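Stutau Traces Grip Fault in Doleck Hand-Held Grippers and Begins Free Pad Swap

16 March 2025 — Stutau has found the cause of a grip fault in its Doleck hand-held gripper and is replacing the finger pads on all 57 units now in use. We are thrilled to have an answer!

The fault came to light when testers at Plendico told us their grippers kept squeezing after the trigger was released. In 9 cases the fingers stayed shut long enough to bruise fruit. There were no injuries, but a tool that holds on too long is a safety matter, and we asked every user to stop work that same day. 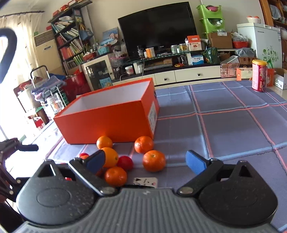 Our engineers then ran 340 test grips on oranges and other round items of mixed sizes. The trouble was a worn return spring, made worse by pads that were a little too sticky. Both parts have been redesigned, and the new set has passed 130 grips in a row with a clean release each time.

"The Plendico team sent us such good notes that we could repeat the fault on our first morning," said Dayana Beltrán, who leads testing at Stutau. "I was so happy to see it — you can't fix what you can't repeat."

Repair kits ship through May. Users should keep their grippers switched off until the new spring and pads are fitted. The Moon model uses a different spring and is not affected.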